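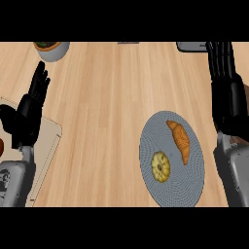 OK so everyone on my feed is losing it over the Lecomte cover in the Surar finale and I have some doubts. Thread, sorry.

1/ For those who don't watch: Surar is the space prison show. In the last ten minutes the warden sits down at a piano and sings "Claka," the one Lecomte song your mom knows. He does the whole thing, bridge included.

2/ Within hours the band's account posts a clip of it with three crying emojis. Cue the headlines. "Lecomte REACTS." "Lecomte LOSES IT over Surar." It's three emojis, guys.

3/ I've now read nine articles on this and every one is the same 190 words in a different order. Not one of them has a quote from anybody in the band. One calls it an "emotional response." To what? From whom? Whoever runs the account?

4/ Also, a song that famous doesn't wander into a TV show by accident. Somebody cleared it, somebody got paid, and somebody at the label knew what night it was airing. The band being "stunned" is a bit much.

5/ The remaster of the album went up for preorder the next morning. I'm sure that was a lovely surprise for all involved.

6/ Before you come at me — I like the song! I had it on a cassette that I wore out on the school bus. And the actor can sing. The first verse, where he's barely touching the keys, is the best thing this show has done since season 2.

7/ But then the strings come in and it turns into every slow sad cover from every trailer of the past decade. The original is FAST. It's a nasty little song about a guy who sells his friend's car. Why are we weeping? 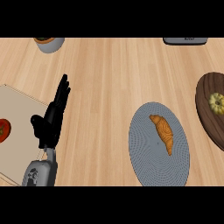

Hand up, fingers together, on the wood tabletop.

8/ Somebody in my replies says the warden singing it is "the point" because he sold out his own crew in episode four. Fine, I'll give you that one. I'd give it to you faster if the show hadn't had another character explain it out loud right after.

9/ Now the numbers. The fan site Zurkeo is running a poll, "best needle drop of the year," and this is winning with 76 percent. Sounds huge. Total votes when I looked: 1,636. There are high school talent shows with a bigger turnout.

10/ And the poll opened the same night as the episode. Ask the same people again in October and see how many remember which song it was.

11/ The other claim going around is that the band will show up in the next season. I went looking for the source. It's a screenshot of a comment under a fan edit. That's the whole trail, and two sites ran it as "reportedly."

12/ If they do turn up, I'd like it to be as inmates, playing it at the proper speed, with no strings anywhere in the building. I'd watch that twice.

13/ Muting this now because the warden fans have found me. The cassette was blue, by the way, for the person who asked. No, I don't still have it.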